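Ata da reunião sobre a falha de preensão — projeto Brukmont, março
Início às 13 h. Presentes: operação, manutenção, segurança e um representante da Stistell.

1. Ocorrência
A operação relatou que a pinça manual perdeu força de fecho a meio de uma tarefa, sem qualquer aviso no registo. O indicador não mudou. A Stistell atribui o caso a «calibração incompleta», explicação já ouvida na reunião anterior e que continua sem medições que a sustentem.

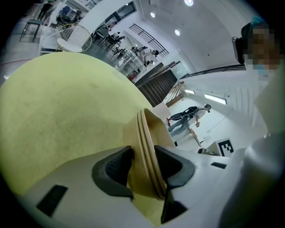 Preensão de um copo de papel pelo rebordo, posto de ensaio Brukmont.

A manutenção lembrou que o rebordo de papel cede sob pressão e disfarça a perda de força — um ensaio com copos prova pouco. Pediu peças rígidas. A Stistell não viu necessidade; a operação viu.

2. Atualização da Zevden
Foi apresentada como solução. Das duas unidades atualizadas, uma repetiu a falha em quase 13 minutos de uso. A segurança não aceita a palavra «resolvido» no relatório e mandou retirá-la.

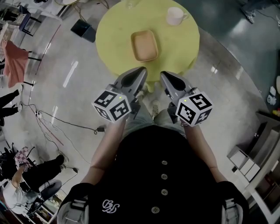

Discutiu-se ainda o risco para quem opera com uma pinça em cada mão: se uma delas falha, a reação natural é compensar com a outra, e o procedimento é omisso nesse ponto. Falta também uma regra para cabos no chão junto ao posto. A Rolland prometeu um texto em fevereiro — não chegou.

3. Deliberações
Suspender a unidade que repetiu a falha. A Stistell entrega os registos em bruto, sem resumo. Repetir os ensaios com peças rígidas antes de qualquer nova atualização. Insistir com a Rolland.

A proposta de retomar o calendário normal foi rejeitada com 2 votos a favor. Reunião encerrada às 14h20.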